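Dela Dogbe has spent most of the past year moving steamed buns from one place to another without touching them. She is one of the operators at Plisorska, a small company in Gernville that trains two-armed robots for kitchen work, and her job is to drive the arms by remote control while the system records what she does.

"People hear remote control and think of a joystick," she says. "What I've got is a pair of handles. I move my left hand, the left arm moves. I squeeze, the gripper closes. The robot is learning from my hands, so if I'm sloppy, it's sloppy."

Before Plisorska she worked at a bakery in Mandside. She says the bakery helped less than she had hoped. Her first 19 recordings were thrown out, most of them for hesitation.

"I'd get over the bun and stop to think. You watch it back and the arm is just hanging there. A robot trained on that will hang there too — it doesn't know I was thinking."

Nipon Chuensuk, who reviews the recordings, sets the rules for what is kept. An operator can miss a grasp and try again, and he likes to have a few of those in the set. What he rejects is a run where the operator changes the plan halfway, or knocks the plate and carries on.

"A missed grasp with a clean recovery is useful," he says. "I used to cut those. Then we had a policy that was fine until it missed, and after that it had no idea what to do."

The bun task now has 537 accepted demonstrations. The target was 500, but Chuensuk asked for more with the lid in different spots. Lids are a sore point. The team first tried teaching that part by hand, holding the arm and pushing it through the motion, and dropped the idea after 3 sessions.

"My own arm was in the camera view the whole time," Dogbe says. "And you can't push two arms around properly and keep your eye on the pot as well. For one arm and a simple path I'd still do it by hand. It's quicker to set up."

Buns have their own trouble. They are soft, and she has no sense of touch through the handles, so she judges the squeeze by eye.

"You watch the skin of the bun. When it starts to dimple, you stop closing. I go in from the side and I lift straight up before I go across to the plate. 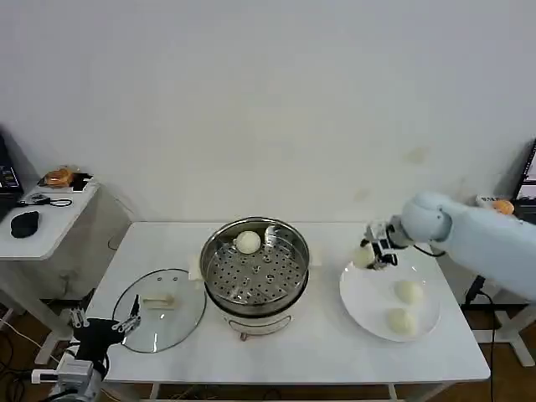

"Then I lower it until it's nearly sitting on the plate, and I open slowly. If you let go too high it rolls, and you've got a bun against the rim and no room for the fingers. Darcy Pryor taught me that in my first week, and I still tell the new operators the same thing."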